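The Robots of Unit 10 Set the Table

27 February 2025

142 shares | 17 comments

The sign for Arkura is easy to miss. It is a sheet of paper taped inside a glass door, between a tile wholesaler and a shop that repairs commercial freezers, and the parking lot in front belongs mostly to the tile wholesaler's customers. On the morning of the open day a second sheet of paper had been added, with an arrow and the word "robots" in blue marker.

Inside, past a short hallway with coats piled on a filing cabinet, visitors were handed a name sticker and asked to keep behind a line of yellow tape. Some had come from the technical college in Julholm. A retired couple had come because they live across the road and had wondered for a year what went on in the building. A buyer from a company that runs hospital kitchens had driven two hours and spent most of the first session on her phone in the hallway.

Arkura does not make robots. It buys arms from other companies and writes the software that tells them what to do, and for the past year and a half almost all of that software has been about kitchens. The project is called Habte. Its aim is narrow: an arm fixed beside a table should be able to pick up ordinary things that people use to cook and eat, and put them where they are supposed to go.

"People see a robot weld a car and think the kitchen must be simple," said Domnica Grecu, who runs the project. "In a car plant the part arrives in the same place every time. At my house the ketchup is never in the same place twice."

Grecu trained as a mechanical engineer and worked for a packaging firm before joining Arkura. She gave the introduction standing on a step stool so the back row could see her. It lasted 10 minutes, and then she stepped down and let the arm start.

It was slow. Anyone expecting the quick, snapping motion of a factory line would have been surprised by how long the arm spent doing very little. It moved, stopped, moved a small distance more, and stopped again. A boy from the college asked if it was broken. Balakrishnan Poduval, the engineer at the keyboard, told him it was thinking, then corrected himself and said it was comparing what its cameras saw with what it had expected to see.

Poduval had prepared a list of 306 instructions, each written as a person might say it. "Put the strawberry on the plate" was one. Visitors could pick a number and he would read out the line before sending it to the arm. They were told in advance that some would fail, and some did. One attempt ended with the arm pushing a cup slowly across the table until Poduval pressed the stop button. He reset the cup by hand and wrote something in a notebook.

The retired couple picked number 4, which called for opening an oven door. The arm took hold of the handle on its second try. There was some applause, and the husband asked whether it could do the one at home, which sticks.

Most of the questions from the floor were about money and jobs. Grecu answered the first kind briefly. The arm itself costs less than a new delivery van, she said, and the software is not yet for sale. On jobs she took longer. The hospital kitchens she has visited cannot fill their early shifts, and tray work is the job people leave first. A man from the college who teaches catering said he had heard the same thing about dishwashers in the eighties, and that his students still wash a lot of pans. Grecu said she did not doubt it.

There is also the matter of what the arm can see. A plain pale plate on a white table is harder for it than a patterned one, Poduval explained, and clear or shiny things are harder still. The team buys its props at a discount store and tries to pick pieces that cause trouble. Toy food gets used a good deal, as it doesn't spoil and can be dropped many times.
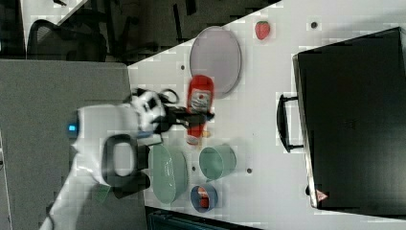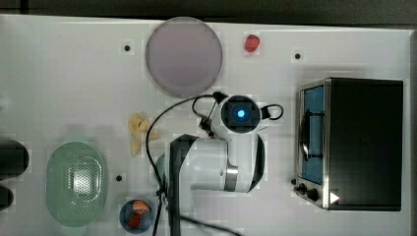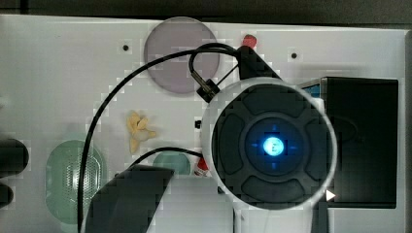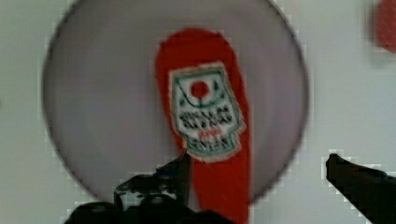 The hospital buyer came back in for the second session and stayed until the end. She wanted to know what happens when a lid is wet, and whether the gripper could be washed down between shifts. Poduval said it could not, at present. A sealed version is being worked on with Hondevlow, a small firm that makes covers for food machinery, and he hopes to have a first set to try in June. She wrote that down and asked for his card. He didn't have one, so he wrote his number on the back of a name sticker.

Arkura has held one open day before, for families of the staff. Grecu said the company decided to let the public in this time after the landlord passed along complaints about the lights being on all night. The arm often runs after everyone has gone home, repeating the same few tasks while the computers record each attempt. She reads the results over breakfast. A good night is one where the failures are new ones.

By early afternoon the coffee had run out and the freezer repair shop had sent over a plate of cookies. The students were allowed past the tape in pairs to try moving the arm by hand, with its motors set to give way. Most of them were careful with it. One asked how you get a job there, and Grecu spent longer on that answer than on her whole introduction.

Unit 10 will open again in June, if the covers arrive on time. Visitors are asked to park on the street.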